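**Product Review: Mestine Two-Tier Wall Shelf**
Reviewed by Shewit Seyoum, 16 Dec 2018

The Mestine shelf was assessed for bathroom and dressing-area use over 19 days. The lower tier holds a row of toiletries, including a spray bottle and a large jar of cream.

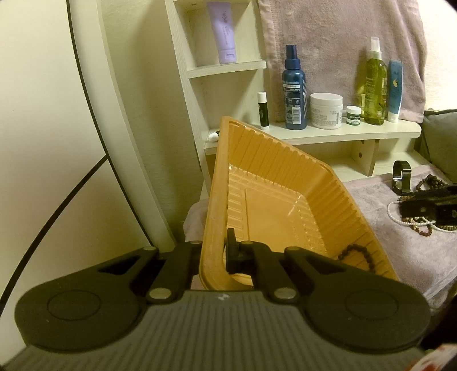
Is the upper tier deep enough for tall bottles?

Tubes stand well there – heavier bottles belong on the lower tier.

Wiping down requires the removal of every item. A plastic tray kept nearby makes this task easier.
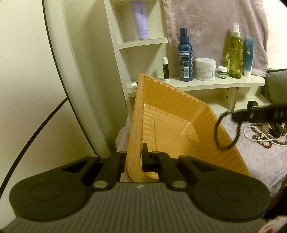
The finish resisted spills of oil and lotion during the review period. The shelf is recommended for small households.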